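A few posts on written rules for robot cells, and why I trust so few of them

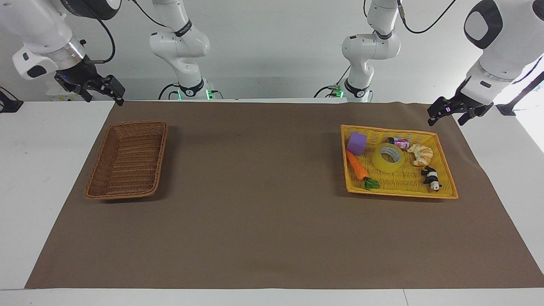
Photo: Gunnlaugsson / Florkance

1/ I read robot cell procedures for a living. Other people's, mostly. I get sent a PDF, I mark it up, I send it back, and half the time the same sentences return in the next version with a new revision date. So, some complaints, in no special order.

2/ The most common first line is "The operator shall ensure the work area is safe before starting." I have no idea what that asks me to do. Look at the table? Look at it how long? Pull on a cable? If two people can both follow a rule and do completely different things, you've written a mood.

3/ Take the setup in the photo. Two arms, two baskets on a brown mat, small stuff in the yellow one and none in the wicker one. Fake carrot, fake croissant, a panda. It looks about as dangerous as a toy shop. That's exactly the kind of cell where the paperwork gets thin.

4/ And sure, the panda won't hurt anybody. But the arms don't get gentler when the objects get cuter. The pinch points are in the joints and the grippers, and those are the same whether you're moving a croissant or a casting.

5/ I once got a risk assessment where the severity column was filled in by object. Foam: low. Plastic: low. Can: medium. Nothing at all for the arm. Somebody had signed it.

6/ Two arms over one table is where I slow down. Most procedures I see were written for one arm and then had an "s" added. "The arms shall be stopped before entry." OK. Both of them, by one button? Or does each have its own, and which does a person hit when they're in a hurry?

7/ Write that down. Which button, where it is, what it stops. If you have to go and check before you can write it, good, go and check.

8/ Someone is going to reply that collaborative arms are different. They've told me that before. A data sheet tells you what an arm can do with force limits set. It doesn't tell you what yours is set to today, after whoever changed it to get a demo running.

9/ So my favorite boring rule: the settings get read off the controller at the start of the shift and written next to the settings you approved. Two columns. If they don't match, the cell stays off. Sandard's template has this and it's the one part of that template I'd keep.

10/ The rest of the Sandard template is 9 pages of definitions. I've watched people scroll past them with one thumb.

11/ Left and right. Please, please pick one. The robot's right arm is on your left when you stand facing it, as in the photo. I've read a procedure that used "left arm" both ways on the same page. Put a label on the hardware and use the label.

12/ Mats. Look at the lower right edge of the brown one, it curls a little where it meets the white tabletop. Small thing. But does your start checklist have the word "mat" in it anywhere? Mine didn't until last February, and I'm supposed to be the fussy one.

13/ A mat that shifts takes the baskets with it, and then every taught position is a guess. Flat, taped down, corners on marks. It's one line on the sheet.

14/ Same goes for cables. There are black ones looping off the wrists and joints up there. Loops are fine, arms need slack. What I want is a rule that says how much, checked through the whole range of motion by a person standing outside the reach. "Cables shall be managed" is not that rule.

15/ Status lights. Green on the bases. I've asked people in three different buildings what green means on their equipment and heard "ready," "powered," "safe to go in" and a shrug. If your rule says "enter only when the light is green" you'd better know which one of those it is. My guess is it isn't the third.

16/ Now the thing that gets me unfollowed. Good-practice badges. Irico will sell you one. You fill in a form, you upload your procedure, you get a badge for the website. I asked what the reviewer looks at. The answer was "completeness." So, that the boxes have words in them.

17/ I'd take a dirty clipboard with crossed-out lines over that badge any day. Crossed-out lines mean a person tried the procedure and it didn't work.

18/ "We've run 1,000 cycles with no incidents" also isn't evidence of what people think it is. With a person reaching in? With a dropped object? With a roll of tape on its side instead of lying flat? Or the same easy pick over and over with everyone standing back?

19/ Since somebody always asks what I'd accept, my short version has 4 lines.
Who can stop it, and with what.
What the settings should be, and what they are.
What has to be on the table, and where.
Who is allowed to reach in, and in what state.

20/ One side of one sheet, big type, hung where the hands are. Put the long document in the drawer for the auditor.

21/ Replies are open. If you're going to send me your procedure, take out the word "appropriate" first and see how much is left.

Posted 2026-01-02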